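Workroom check, Ostley building, first floor
Done September 2022 by Negin Asadi
Covers: the room, the work table, the wall behind it, paper left out, power, way out

Mark each line OK, see comment, or not done. Comments go under the line, not on a separate sheet. The August check had two comments on a sticky note and the note has gone, so I have started from scratch on those.

1. Way in and way out
Door opens fully: OK
Door closes by itself: see comment
It closes but needs a push for the last bit. The closer was adjusted by Greston in August and is better than it was. I have asked them to come back.
Corridor clear: OK
Exit sign lit: OK

2. Floor
Trip hazards: see comment
One floor tile near the door has a raised corner. I have taped it with yellow tape for now. Tape is not a repair – please don't tick this as OK next time just because the tape is there.
Floor dry at time of check: OK
Mats flat: not done, the mats are away being cleaned

3. Table
Top clean: OK
Top free of cups and food: OK
Legs tight: OK
Rocks when leaned on: no
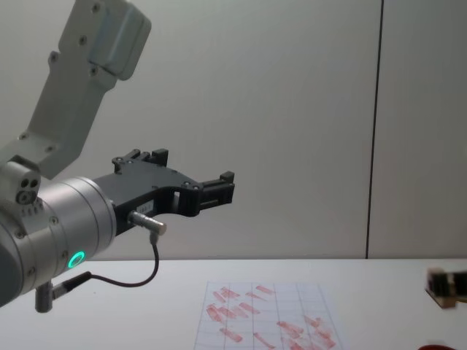 I leaned on all four corners with both hands. It used to rock at the corner nearest the door and Puddale fitted a new foot in August. The new foot is a slightly different height from the others, so it was packed with a thin washer. Check the washer is still there each time. It was there today.
Edges free of chips: OK
Height label under the top readable: see comment
The label is peeling. The number can still be read. A new one has been ordered.

4. Power and leads
Sockets undamaged: OK
Plugs fully in: OK
Test labels in date: see comment
The extension lead kept in the cupboard is out of date. I have put it in the office with a note on it. It does not come back until it has been tested.
Leads kept off the walkway: OK
Cover on the floor box closed: OK

5. Paper and marking on the table
Only current sheets out: see comment
Spare sheets in the drawer: OK

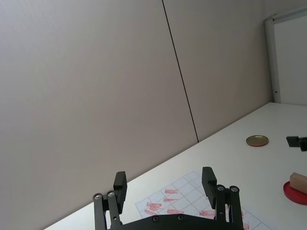 We got through some 400 grid sheets in the last year, which is more than I would have guessed, and most were binned with plenty of use left in them. The usual reason for changing one is that the corners curl, and curled corners should be changed at once. Marks are a different matter. The sheet out now has faded red marks on the squares, a bit smudged, and the blue-grey lines can still be seen. It can stay for the time being. If you can't follow the lines across the sheet, put a new one down, and write the date of the change in the book. The book has no entry after page 41, so either no sheet has been changed or people have stopped writing it in. Please start again from page 41.

Lies flat: OK
Pens capped and back in the pot: OK
Bang markers used only on the whiteboard: see comment
Two were in the pen pot with the ordinary ones. Moved back to the whiteboard tray.

6. Wall behind the table
Clean: OK
Panel fixings tight: OK, pressed by hand along the bottom
Nothing taped or pinned to it: OK
Marks or dents: none new
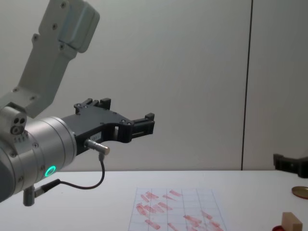
Negin Asadi asked for views on whether the wall needs to be checked every month, and one answer came back that it does not, that twice a year would do, and that the time would be better spent on the cupboard, where things are stacked too high and the bottom shelf bows. The same reply said the wall line was only put on the list after the leak and the leak was fixed long ago.

I have left the wall on the monthly list until the end of the year and added the cupboard as line 7. Both can be looked at again then.

7. Cupboard (new line)
Heavy items on the bottom two shelves: see comment
The box of old catalogues was on the top shelf. It is now on the floor of the cupboard. If anyone still wants the catalogues, say so.
Shelves level: see comment
Bottom shelf bows in the middle, as reported. Maximum of 5 boxes on it until it is replaced.
Doors close: OK

8. First aid and fire
First aid box in place: OK
Contents in date: see comment
Plasters fine. Eyewash runs out soon, new bottles requested.
Extinguisher pin and seal: OK
Extinguisher not blocked: OK

Still open after this check: 4 jobs
Door closer – Greston
Floor tile by the door – Puddale, no visit booked yet
Extension lead test – office
Bottom shelf – quote asked for

Signed: N. Asadi
Copy to the Ostley front desk folder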